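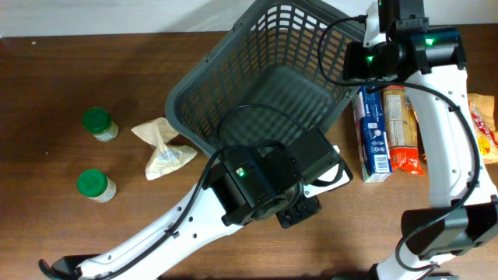 4.2 What the list leaves out

The previous section treated the shopping list as a record of what a household meant to buy. Anyone who has tried to shop from another person's list will have spotted the trouble with this. Lists are written by people who already know what they mean, for readers who are, in most cases, themselves a day later. They are under no pressure to be clear. One list from Burnach reads, in full, "eggs, the other cheese, M's thing, bread??" and was described by its author as one of her more careful efforts.

We collected lists from 18 households in Burnach and Stoltberg, and asked each to keep the matching store receipt. Compliance with the second request was poor. Receipts were thrown out, washed in pockets, or in one case used to write the next list, which we have coded as both. Where list and receipt both survived, we compared them line by line and then sat down with the shopper to go over the differences. These interviews were planned to take 20 minutes. None did, because people have a great deal to say about cheese.

The gap between list and receipt runs in two directions, and the two are not equally interesting. Items on the list but missing from the receipt were mostly forgotten, out of stock, or found at home after all, behind something. Items on the receipt but missing from the list are harder to sort. Mazurek, in his early work on household budgets, called all of these impulse purchases and moved on. Our shoppers objected to the term, some of them strongly. Milk, the item most often bought without being written down, is hardly anyone's idea of a reckless urge. It is missing from the list because it is always bought, and writing it down would be, as one Stoltberg father put it, "like writing down that I should come home afterward."

We therefore follow Wieczorek in separating the standing item from the unplanned one. A standing item is bought on nearly every trip and needs no reminder. An unplanned item is one the shopper did not expect to buy when leaving the house. The line between them is less firm than we would like. Several shoppers claimed chocolate as a standing item, and on the evidence of their receipts we were forced to agree.

A third group fits neither label. These are goods bought to be on hand, with no meal or date in view: spices, sauces, dried beans, and the many small containers that end up at the back of a shelf. What sets them apart is that the shopper often cannot say what they are for. A basket holding a single bag (Figure 2) looks like a simple errand, but a bag on its own tells us little about whether its contents were needed, wanted, or merely on sale. Only the shopper can say, and the shopper, when asked, frequently looks at it with fresh interest.
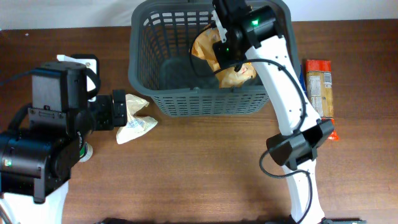
Kurek has proposed that purchases of this kind are a form of planning after all, aimed at a future self who cooks more. We find this persuasive. The future self turns up throughout our interviews, usually by implication, and is a remarkable person. She soaks beans overnight. She makes her own stock and has opinions on cumin. The present self buys supplies on her behalf and resents her a little when the cabinet will no longer close. A retired teacher in Burnach showed us three jars of the same dried herb, bought on separate trips, none of them opened, and explained that she had been meaning to do more with fish.

Store layout plays some part in this, though a smaller one than the stores themselves seem to believe. The Trornetti branch in Burnach moved its spice shelf next to the registers in July, midway through our collection period and without consulting us. We had expected a rise in on-hand purchases at that branch. What we got instead were complaints. Shoppers who had walked the same route for years now wandered, and three of them left without items they had written down, which sent up our count of forgotten goods and did nothing at all for the spices.

Two limits should be noted. First, people who agree to hand over their shopping lists may write better lists than people who refuse. We suspect this strongly in the case of one Stoltberg household, whose lists were typed, sorted by aisle, and free of chocolate until the final week, at which point the effort of being observed appears to have become too much. Second, we have no good measure of lists that were never written. Kaczorowski argues that the mental list should be studied on the same terms as the paper one, and offers a recall test for the purpose. We tried it with a small group. Asked in the parking lot to name what they had come for, most shoppers did well on the first few items and then began, quite openly, to make things up.

The comparison with the Barrios sample is given in Section 4.3. That study relied on lists typed into phones, where deleting an item leaves no trace, and so cannot speak to crossing out. Ours can. Crossed-out items were usually bought anyway — coffee most of all — and the shoppers we asked about it saw no contradiction. Crossing out, they said, meant that the item had been thought about. Whether it had been decided was a separate matter, to be settled in the store.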